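About Tronside

Tronside is a small company in Brevbridge that writes and tests working rules for people who handle cloth with robotic grippers. We started with one shared bench and a notebook of things that kept going wrong, and we still love this stuff! Fabric slides, bunches and hides its own edges, so a rule that works fine for boxes can be useless on a jacket.

Our main guide is called Erkuvach. It has grown to 333 short rules, each one tried out on ordinary clothes and bedding before it goes in. We use the kinds of things people have at home – puffer jackets, fleece, printed sheets – and we leave them in heaps, the way they come out of a basket.

One of the oldest rules in the guide is about the approach. Open the fingers before you reach the cloth, come in low, and pause long enough to pick your fold. 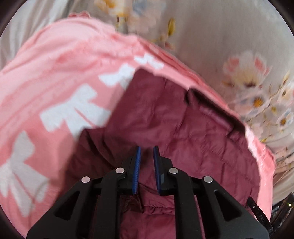 Fingers open over a maroon puffer garment, ready for the approach check.

The rules on grip came later and took far longer to agree on. We ask people to take a gathered fold between the pads, keep clear of zippers and drawstrings, and let go at once if a second layer comes along. A bad grasp gets written down just like a good one. Our test log holds nearly 2000 entries now, and the failed ones are the pages we go back to most. 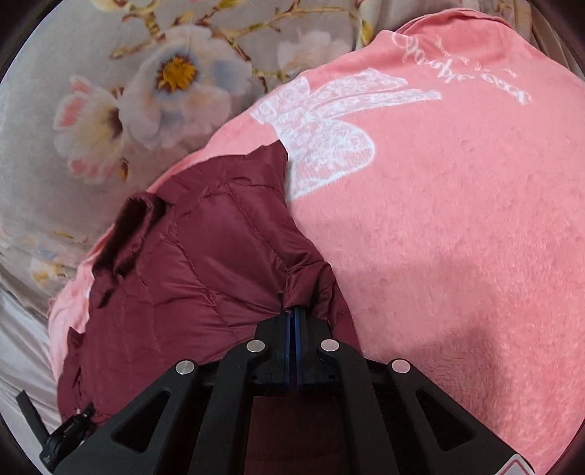 A pinch grip on the quilted jacket, with pink fleece underneath.

Each new draft goes to our partners at Khoo, who work through it with their own people and send back notes (lots of notes, which we enjoy more than we probably should). If a rule can't be followed by someone on their first day, we rewrite it. The last round brought in 438 comments and a much better chapter on cleaning finger pads.

Erkuvach is free to read and copy. We hold an open bench session every Thursday, and visitors are welcome to bring a garment that gives them trouble. Stretchy knits are next on our list.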